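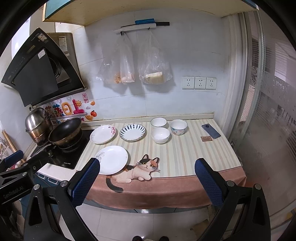

Nurkedham housing office updates kitchen guidance for small flats

The Nurkedham housing office has issued a revised guidance sheet on the storage and handling of tableware in compact kitchens. The sheet applies to the 267 furnished flats the office manages in the Runton and Younis buildings and replaces a version that had been in use for 10 years. Tenants will receive a printed copy in January with the annual service notice.

The revision covers three areas: use of the counter beside the cooktop, sorting of mixed dishes, and cloth coverings on work surfaces. Rules on ventilation and waste are unchanged.

Kitchens in both buildings follow a single-wall layout, with one run of counter and a range hood mounted over the cooking position. Counter length is the limiting factor. The older sheet assumed that plates and bowls would be put away in a wall cabinet after each wash. A survey of tenants found that many leave everyday dishes out on the counter, and the new text treats this as normal use.

Under the new guidance, dishes kept on the counter should stand at the end farthest from the cooktop. Plates are to be placed toward the back, with bowls beside or in front of them. Pots not in use may remain on the cooktop when it is switched off, provided they do not block the control area. Pan handles should point away from the side where people pass. Phones, cards and paper should be moved before wet dishes are set down.

Cloth coverings, which the previous version advised against, are now permitted. The cloth must lie flat, and any part hanging over the front edge should end above the drawer pulls. It may not extend under the cooktop. The office recommends a washable fabric and notes that a patterned cloth is acceptable, although crumbs and small chips are easier to find on a plain one.

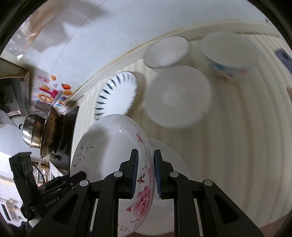 The section on sorting is the longest. It deals with mixed sets, the usual case in furnished flats where pieces have been added over time. Bowls should be grouped by diameter first and by depth second. Decoration is disregarded, so a flowered bowl and a plain white one of the same size belong in the same stack. Stacks are limited to 4 bowls. Where two bowls differ in profile and the upper one rocks, they should be stored separately.

Plates may be stored flat or on edge. Plates stored on edge need support from behind and a surface that prevents the foot of the plate from sliding. A ribbed mat is suitable. A smooth tray is not, unless it has a raised lip. Scalloped or otherwise shaped rims chip more readily than round ones and should not carry the weight of a leaning neighbor.

For lifting a bowl, the sheet advises contact on both sides of the wall, with even pressure, and warns against picking up a bowl by the rim alone. Glazed surfaces should be dry before pieces are nested. Trapped water leaves rings on the glaze and can make two bowls difficult to separate. If they do stick, warm water around the outer bowl and cold water inside the inner one will normally release them.

Painted decoration receives a short paragraph of its own. Colors applied over the glaze wear faster than those beneath it, and abrasive pads should be avoided on both. Tenants who are unsure which type they have are told to use a soft cloth. Chipped pieces supplied with the flat can be exchanged at the building desk in Runton or Younis, with a limit of 2 exchanges per visit.

The layout drawings in the sheet were prepared by Pravholm, the supplier that fitted the kitchens. They show the counter in plan view with the dish area, the work area and the cooktop marked separately. The dish area takes up some 40 percent of the usable length in the standard flat and less in the corner units, where the counter is shorter.

The exchange desks are open from 9 a.m. to noon. Comments on the new sheet can be left there in writing until the end of February.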